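Chapter 6
Keeping the Books When Others Keep the Line Open

6.1 Before we begin

In Chapter 5 we looked at how a small bookmaker sets a price and why he moves it. In this chapter we leave the prices and go to the back office. The question is a plain one: when a bet is lost or won, who writes it down, where, and how can a second person check it?

Many students find this part dull at first. I ask them to be patient. In my years of teaching at Polthorpe I have seen more small betting firms get into trouble through bad records than through bad prices. A wrong price costs money once. A wrong record may cost money every week until somebody finds it.

After reading the chapter you should be able to explain the difference between a stake, a liability and a balance; to prepare a weekly settlement sheet for a group of credit clients; and to say which checks should stay in the firm when the daily work is given to an outside supplier.

6.2 The Grostville case

We shall follow one firm through the whole chapter. Kedell was a licensed bookmaker in Grostville, with one shop and a telephone service. It was run by Hiwot Assefa and her partner Bereket Beyene. In the beginning they accepted only cash over the counter, and the records were simple. Every slip had two parts, the client kept one, and the till was counted at closing time.

The difficulty came with credit. Regular clients wished to bet by telephone and to settle at the end of the week. Mr Beyene wrote these bets in a notebook. By July the firm had 116 credit clients, and the notebook had become three notebooks, in two handwritings. 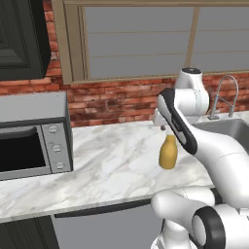 Figure 6.1 Robot arm and small yellow bottle on a kitchen worktop (computer rendering).

The partners then bought a record-keeping program called Virág, and they gave the entering of bets to an outside office which answered the telephone in their name. The fee was 900 for each month, and it was the same in a quiet month as in a busy one. We will return to this point in section 6.5, where fixed fees and fees per client are compared.

6.3 Three words which are often confused

The stake is the sum the client risks. The liability is the sum the firm must find if the client wins. The balance is what one side owes to the other at a given moment, after all finished bets are counted.

Suppose a client stakes 300 at odds of two to one. The stake is 300 and the liability is 600. The balance, however, has not changed at all, as the event is not finished. Beginners very often put the stake into the balance straight away. Some firms do work in this manner, and it is not wrong if they do it always and say so in their terms. What is wrong is to do it for some clients and not for others – and this was exactly the situation in the Kedell notebooks.

6.4 The missing entries

When the first full statement was printed, in February 2013, the total owed by clients was smaller by 3861 than the total in the notebooks. Ms Assefa asked a bookkeeper, Selamawit Gebremichael, to look for the reason. She took the accounts one after another and compared each line with the telephone log.

Her report gave two causes. The larger part came from open bets, which the notebooks counted and the program did not. The rest came from the account of one client, Amanuel Endale, who had paid in cash at the shop. The payment was entered in the program but never in the notebook, so according to the notebook he was still in debt. He had been sent two letters about it, and he was rightly annoyed.

Please observe that the outside office had made no mistake here. It entered what it was told. But it could not have found the difference either, for it never saw the notebooks or the till. Mitiku Alemneh, who taught this course before me, used to put it to his students in this form: you may pay another person to write the book, but you must read it yourself.

Before going on to section 6.5, take a sheet of paper and write down which records Ms Gebremichael needed for her comparison, and who in the firm was holding each of them. Keep the sheet, as you will need it again for the exercises at the end of the chapter.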